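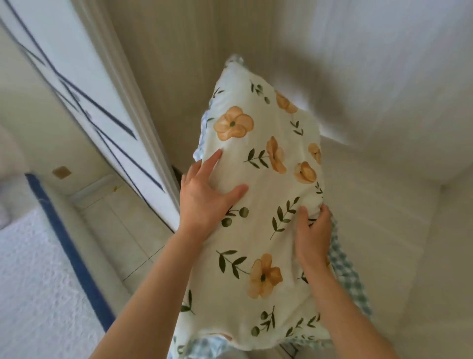
Wayne Rudd's view, given from the doorway before I had even got my coat off, was that the arm had done exactly what we told it to and we should stop calling it a fault. Graham said that if it does what we told it and still pulls a fixed rail off a bench, he is quite happy to call it a fault, thank you, and could somebody please write it up before the details go. So I am writing it up.

Notebook, May 11, 2021. Pillow dressing cell, bench two.

For anyone picking this up cold (Denise, I am thinking of you, back from leave to all this), we were on the pillowcase job, the second half of it, where the left gripper holds the pillow and the right one draws the case down over it. We have had plain cases going nicely since April. Yesterday afternoon we moved on to double dressing, one case over another, and that is where we came unstuck.

What happened, as near as Corey and I can piece it together. Run 383 started normally. The right gripper closed on the hem of the outer case and began its pull. On a single case the fabric slides, the force climbs a little, and then it drops away as the corner goes home. This time the force climbed and stayed up. The gripper had got hold of both hems together, and the inner case was already as far on as it would ever go, so there was nothing left to slide. The controller read this as a case that was nearly on and wanted a bit more encouragement, and it gave it a bit more, and then a bit more again. The left gripper, bless it, did not let go. Something had to give and it was the clamp rail at the back of the bench, where the left arm's wrist had come round and hooked itself underneath. Two bolts sheared and the rail landed on the floor on the far side, inside the guard.

Corey hit the stop. He was quick about it and I want that in the book, as he was rather shaken and kept saying he should have been quicker. Nobody was inside the guard and nobody was hurt. The pillow is fine too, annoyingly. The inner case has a split seam.

Now the part that bothers me. We have a force limit of 55 newtons on the pull, and I would have sworn on anything you like that it was live. I went through the log with a cup of tea and a ruler. The limit is live, but it is checked on the right arm only. The left arm has no limit at all while it is in its hold state. I wrote that hold state myself when we were still using the old Goodall grippers, which slipped long before they could do any damage, so it never mattered. Then we fitted the Cudano ones, which grip like a terrier, and I didn't go back and look. The rail was being loaded by the left arm bracing itself, and nothing was watching that side. So Wayne is right, it did do what we told it, and Graham is right as well, and I owe both of them a biscuit.

I spent the rest of this morning dressing pillows by hand, to get a feel for it again. It is a very good exercise and I wish I had done it a month ago. One hand stays flat on the front and does next to nothing, and the other does the gripping and the gathering. You don't hold hard with both at once. When the cloth sticks you ease off, give the whole thing a shake and try somewhere else along the edge. I did it with my eyes shut a few times as well, and the moment you have two layers pinched together you can tell at once - it feels thick, and it stops dead, with none of the creeping you get from a single layer. The grippers have finger position. We could be reading that thickness before the pull even begins, and we are not.

Changes made today:

Force limit now applies to both arms in every state, hold included. Tested against the spring block, 10 pulls, stopped correctly each time.

If the pull force stays high for 9 tenths of a second with no travel, the right gripper opens and the arm backs off. No second helping.

Wrist path on the left arm moved forward so that it can't get under the rail. I am not in love with this, it makes the reach awkward for the bigger pillows, but it will do for now.

Still to do:

Rail. Graham has asked Gedov for new bolts of a better grade and says the old ones were never meant for a side load. He also wants the rail pinned. Agreed.

Thickness check on the hem grasp. Jordan Crabtree did something like it for the towel work at Pernia and has offered to send the notes over. Jordan, if you are reading this, yes please.

Near miss form. Corey has done his half, I have done mine, Denise to sign.

No double dressing on bench two until the rail is back and Denise has seen both limits trip for herself. Single cases may carry on at half speed with somebody at the stop. The split case is in a bag in the drawer under the monitor, and please don't tidy it away, I want to measure the seam.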